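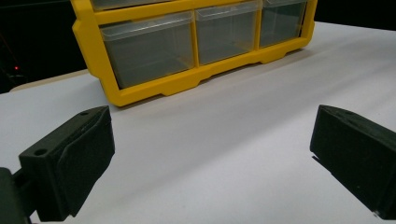
Hậu Phùng（ハウ・フン）
Trundau 認識・制御ソフトウェア担当

2023年4月30日

透明な引き出しを考えた人は、中身が見えると便利だろうと思ったのだろう。人間にとってはその通りで、ネジを探すときなどは私も感謝している。ただ、深度推定にとっては中身どころか外側すら見えない。黄色い枠はくっきり取れるのに、肝心の引き出しのところだけ点群に四角い穴が空く。穴ならまだいい。困るのは、穴の奥のほうに妙に自信ありげな面が出てくるときだ。

この一か月ほど、Vullimwoodという社内プロジェクトで「小さい引き出しを開けて、閉める」ためのソフトを書いている。母に説明したら「それは仕事なの」と聞かれた。仕事である。しかも終わっていない。

構成はわりと素直で、手持ちグリッパーで人が操作した記録から方策を学習し、その手前に引き出しの前面を見つける認識、後ろに軌道を整える制御が付く。全部をつなぐのがDabbasという自作のツール群で、名前の由来はもう誰も覚えていない。READMEには「後で書く」とある。書いたのは私だ。

■ 穴の話

最初にやったのは、誰でもやるであろう穴埋めだった。深度の欠けた画素を周囲から補間する。黄色い枠に囲まれているのだから、枠の面をそのまま延ばせば前面の位置になるはずだ、という理屈だ。閉まっている引き出しについては、これでほぼ片付いた。気をよくして早めに帰った。

翌朝、開いている引き出しで試すと、当然ながら前面が枠の面に吸い付いていた。認識器に言わせると、この世の引き出しはすべて閉まっている。開けても閉まっている。開けたことにならないので、もう一度開けようとする。ログだけ読むと、ずいぶん粘り強いロボットに見える。

次に、深度を諦めてRGBだけで前縁を探すことにした。透明な樹脂は面としては頼りないが、縁は光を拾う。引き出しの上の縁に沿ったハイライトを線分として取り、枠の縦の仕切りと組み合わせて前面の四辺を推定する。やってみると悪くない。斜めから見ていて奥の引き出しが小さく写っていても、仕切りが黄色くて目立つおかげで並びは追える。奥側が影に沈むと縁のほうが消えるので、そのときは信頼度を下げて「見えません」と言わせるようにした。

この「見えません」を言わせるのが、実は一番手間だった。学習した検出器というのは知らないものを見ても黙っていられない性分で、影の中にも堂々と四角を描いてくる。信頼度の較正をやり直して、しきい値を下回ったら計画側に候補を渡さないようにしたら、成功率の数字は少し下がった。打ち合わせでグラフを出すと部屋が静かになったが、変な方向に突っ込まなくなったので私は満足している。

■ 時刻の話

認識が落ち着いたら、今度は指が閉じるタイミングがずれていることに気づいた。気づいたのは私ではなくFathima Begumで、再生ビューアを眺めながら「この指、画像より先に動いてない？」と言った。私は「気のせいでは」と答えた。あとで謝った。

カメラは30fps、制御ループは20Hzで回っている。仲が悪い数字だ。Dabbasの同期処理では、制御の各ステップに対して一番近い時刻の画像を選んでいた。「一番近い」なので、未来の画像を選ぶこともある。学習時には誰も困らない。記録なのだから未来もちゃんとファイルに入っている。実行時には未来が入っていないので、方策は訓練で見ていたより古い画像を見て、訓練と同じ顔で指を閉じる。

おまけに、画像のタイムスタンプが撮影時ではなくドライバが受け取った時刻になっていた。調べると、ずれは一定で2フレーム分。一定なら引けばいい。直した差分は、コメントを除くと恥ずかしくなるほど短かった。その短い差分にたどり着くまで、私は方策のネットワークを大きくしたり、損失の重みをいじったり、乱数シードを疑ったりしていた。シードには悪いことをした。

いまの同期処理はこうしてある。

・画像は必ず制御時刻より過去のものだけから選ぶ
・カメラの遅延は設定ファイルで明示し、未設定なら起動しない
・選んだ画像と制御時刻の差をエピソードごとに記録する
・差が急に飛んだら警告を出す（消せない警告にした。消す人がいるので。私だ）

■ データの掃除

同期を直したので、全エピソードを作り直した。数えると2,323本あった。変換を夜に仕掛けて朝見たら、途中で止まっていた。原因はファイル名に全角スペースが入った一本で、入れた人間の見当はついているが、この記事では触れない。日本語入力のまま保存すると起こる、とだけ書いておく。

変換が済んでから、開始姿勢の分布を見た。指が大きく開いて、収納ケースがその向こうにある、というところから始まるものが圧倒的に多い。操作する側としては自然な構え方だと思う。ただ、そればかりだと方策は「黄色いものは指と指のあいだにある」と覚えてしまう。ケースを横にずらすと、まずケースのほうを探しに行くのではなく、前と同じ場所へ前と同じように進む。白い机の何もないところで丁寧に指を閉じる。所作だけは美しい。

切り抜きと平行移動の水増しで多少ましにはなったが、手首カメラだと指の位置は画像内でほとんど動かないはずのものなので、画像全体をずらすと指まで引っ越してしまう。指の領域にマスクをかけて背景だけずらす処理を書いてみたら、今度は黒い指と暗い背景の境目でマスクがにじんだ。白い机の上ではあれほどはっきりしている輪郭が、机の向こうの暗がりに重なった途端に怪しくなる。結局、CADの形状を投影してマスクを作る方式に替えた。最初からそうすればよかったのだが、最初はCADファイルの最新版がどれか分からなかった。最終版、最終版改、最終版改（本当）とあり、正解は日付の一番古いものだった。

もう一つ、背景の暗いところに小さな赤い光が入っているデータがある。感度マップを出したら、方策がその光をそこそこ気にしていた。たしかに、机に対する自分の向きを知る手がかりとしては優秀である。灯台と同じだ。Gercombeのデモ会場に同じ灯台がある保証はないので、学習時に画面の暗い領域へランダムに光点を足したり消したりすることにした。検証での差はわずかだった。わずかだが、夜よく眠れる。

■ 計画のほう

引き出しの前面が分かり、時刻も合ったとして、どこを掴むかという問題が残る。今の候補生成は、前面の上の縁を第一候補にして、指の幅と隣の引き出しとの隙間から入れるかどうかを判定している。指は角張っていて、縁に対する角度がちょっと違うだけで隣の前面に触る。シミュレーションでは触らない。シミュレーションの指は私の願望でできているからだ。

衝突形状を凸包で近似していたのをやめ、いくつかの箱に分けたら、通れる候補が減って、残った候補の質は上がった。計算時間は増えた。制御周期に間に合わせるため、遠い段の引き出しは粗い形状で先にふるい落としている。このふるいのバグで、上の段がまるごと存在しないことになっていた時期があった。その間、下の段の評価は大変よかった。

引く動作そのものは方策に任せて、制御側は引く向きから外れる成分を柔らかくしている。硬くすると、推定した軸が少し傾いただけで枠ごとケースを引っ張る。ケースは軽いので素直についてくる。引き出しは開かず、収納が全体としてこちらへ寄ってくる。Fathimaはこれを「配達」と呼んでいて、評価シートの失敗分類にも、いつの間にか「配達」の欄ができていた。

配達の検出は、枠の下辺と机の境目を追うだけで済ませた。指が動いている最中に境目も一緒に動いたら、それは配達なので止めて、掴み直す。学習も何も使っていない、線を一本追うだけの処理である。今のところVullimwoodで一番評判のいい機能がこれで、少し複雑な気持ちになる。

6月までにやりたいのは、開き具合の推定を連続値にすることと、閉める側の評価を始めることだ。閉めるほうは簡単だろうと思って後回しにしている。そう書いた時点で簡単でないことはもう分かっているのだが、日程表にはまだ「閉める（半日）」と入れてある。

それからREADMEも書く。

お問い合わせ：各記事のコメント欄まで ｜ © 2023 Hậu Phùng ｜ ページの先頭へ戻る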